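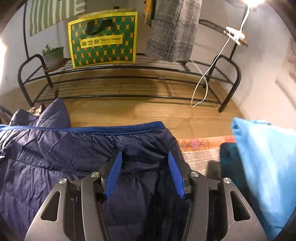
Trernthorpe opened its doors for an afternoon this summer, and most of the people who came expected to see robots. They saw a few. What they spent the longest time with was a tool held in the hand.

The company rents the ground floor of an old office block in Wendton. It works on machines that can pick up and put away the ordinary things in a home: clothes, bags, towels, cushions. Its staff use hand-held grippers with two fingers and ridged blue pads. A person does a chore with the gripper while a camera on it records. The recordings are then used to train the software that runs a robot arm.

Clothing is the hard part, the staff said. A cup keeps its shape when it is lifted. A quilted jacket does not. It sags and folds over itself, and the glossy shell gives the fingers little to hold. The person with the gripper has to choose a fold, open the fingers on either side of it, and close them without catching the layer below.

Visitors were allowed to try. Each was given 3 minutes and a short pile of clothes to move. People who were quick with their own hands were often slow with the tool, and several put it down to rub their wrists. One man got a sweater halfway to the shelf and dropped it, then asked for another turn. A staff member told him that dropped clothes are kept in the recordings too, with a note marking where the grip was lost.

The company does not want every recording made in a bare lab. Some are made in furnished rooms with rugs on the floor, plants on the racks and cords hanging where cords usually hang. A robot trained only on a clean table tends to do badly when it meets a real bedroom, the guide said, and the group nodded at that.

The grippers are made by Oddsson, a small machine shop that has supplied Trernthorpe since March. The first batch was 13 units. Changes since then have mostly been to the weight, which users complained about after long sessions.

In the last room, an arm was set up to show what the recordings are for. It lifted a shirt from a chair and laid it in a bin, then did it again. On the third try it took hold of the chair cushion along with the shirt, and an operator stopped it. The guide said the arm had been trained on 233 recordings of that one task, and that more were needed.

Trernthorpe has no product for sale and gave no date for one. It plans a trial with Wisport, which runs laundry rooms in apartment buildings, where the first job will be sorting - folding will come later. Another open afternoon is planned, and visitors may bring a jacket of their own.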